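Castley

Castley is a hill town and visitor destination in the upper valley of the Trinum River. It stands on a limestone shelf at an elevation of 668 meters and is known for its walled upper quarter, its thermal baths, and the footpath network that links it to neighboring villages. The town is the usual starting point for trips to the Skudavlow plateau.

Geography

The town is divided into two parts. The upper quarter occupies the top of the shelf and is enclosed on three sides by a stone wall; the fourth side is closed by a cliff. The lower quarter extends along the east bank of the Trinum and contains the rail station, the bus yard, and most of the newer housing. The two are joined by a paved road with six switchbacks and by a stairway known as the Long Steps.

The river is shallow above the town and is not navigable. Below the lower bridge it enters a gorge, which the rail line avoids by means of two tunnels. The soil on the shelf is thin, and farming is limited to sheep grazing, walnuts, and small terraced plots of beans and rye.

Climate

Winters are cold and dry. Snow usually lies in the upper quarter for part of the winter and on the plateau until late spring. Summers are mild, with most rain falling in short afternoon storms. Morning fog is common in the valley in the fall and often clears before noon, leaving the upper quarter in sun while the lower quarter remains covered.

History

The earliest buildings on the shelf were toll and storage houses serving the salt road across the plateau. The wall was built in stages to protect these stores and was never completed on the cliff side. Trade declined when a lower road was opened through the gorge, and many of the toll houses were converted to dwellings or sheep barns.

The arrival of the railroad brought the first regular visitors, most of whom came for the baths. Two large hotels were built near the station. One burned down and was not replaced; the other, the Llorente, was divided into apartments and later returned to hotel use with 26 rooms. Its glass-roofed dining hall is a protected structure.

A flood damaged both bridges and the lower bathhouse. The upper bridge was rebuilt on its original piers. The lower bridge was replaced by a steel span placed slightly downstream, and the old approach road now ends at a riverside parking area.
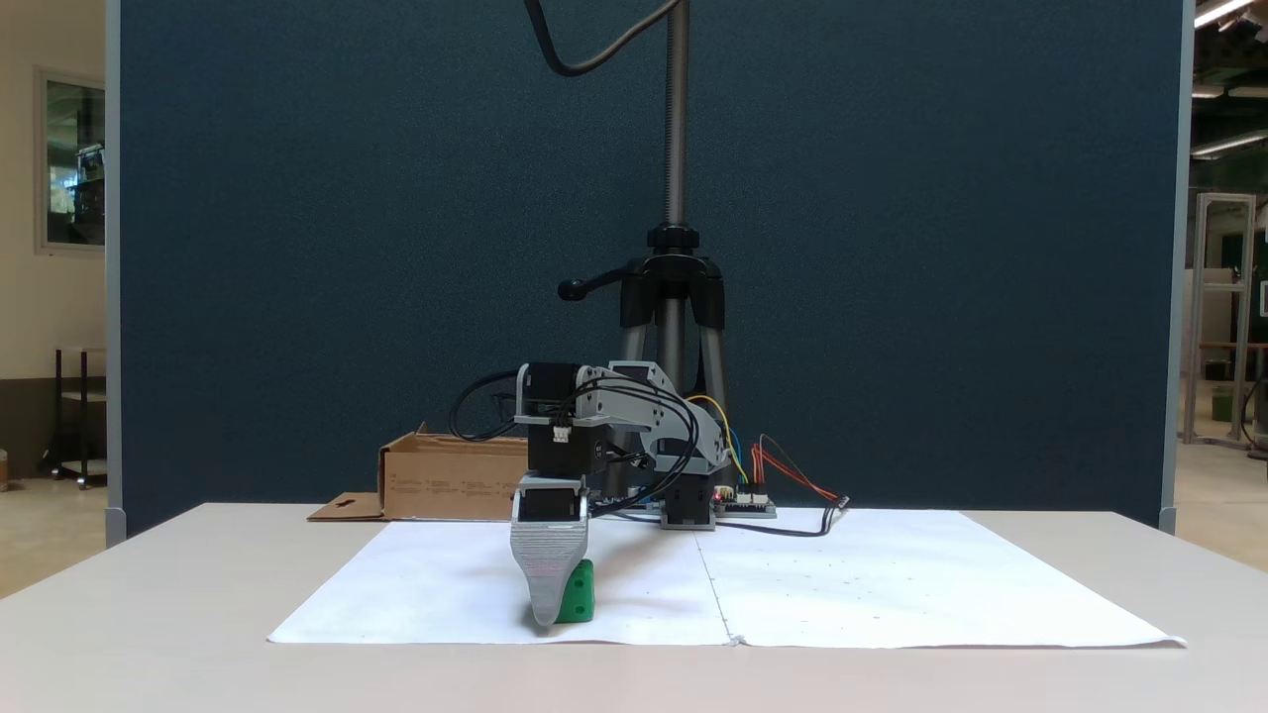
Baths

The thermal springs rise at the foot of the cliff and are piped to a single bathhouse in the lower quarter. The water is high in calcium and leaves a pale crust on the basins, which are scraped and relined during the annual closure. There are two indoor pools, one outdoor pool, and a row of private tubs rented by the hour. Sessions in the main pools are limited to 60 people. Swimsuits are required in all shared areas, and towels may be rented at the front desk.

A second spring, on the west bank, feeds an open stone trough that was formerly used for washing wool. Bathing in it is not allowed.

Upper quarter

The upper quarter contains 67 listed buildings, the majority of them private homes. Typical houses have a ground floor of rough limestone, an upper floor of timber and plaster, and a steep slate roof. Ground floors were built without street windows, and many of those now present were cut when the buildings became shops or guesthouses.

The Salt House, at the north gate, is the largest of the surviving stores. It holds the town museum, with displays on the salt road, sheep farming, and the building of the rail tunnels. Part of the wall walk is open to the public between the north gate and the cliff. The remaining length can be seen only from below. Vehicles are barred from the upper quarter except for deliveries in the early morning.

Food

Local cooking is based on mutton, beans, rye bread, and walnuts. The best-known dish is a bean and mutton stew baked in a covered clay pot, sold by the portion in most inns. A flat walnut cake is made for the sheep fair in August and is hard to find at other times of year. River trout appears on many menus, although most of it is now brought in from farms further down the valley.

Transportation

Castley is served by local trains on the Trinum Valley line. Express trains do not stop, and passengers from the coast must change at the junction below the gorge. A minibus runs between the station and the north gate, meeting most daytime trains. The Skudavlow bus leaves from the yard beside the station and operates only when the plateau road is open. The current timetable took effect on 09/04/2021 and added a late afternoon return trip from the plateau.

Drivers are directed to the riverside parking area. The road to the upper quarter is narrow, has no turning space above the fourth switchback, and is closed to trailers.

Walking routes

Marked paths start at the north gate and at the lower bridge. The gorge path is level for most of its length but is closed after heavy rain because of falling rock. The old salt road climbs from the north gate to the edge of the plateau, passing the remains of two shelters, and is marked with white stone posts. Water is not available above the second shelter.

See also

Skudavlow plateau
Trinum River
Trinum Valley line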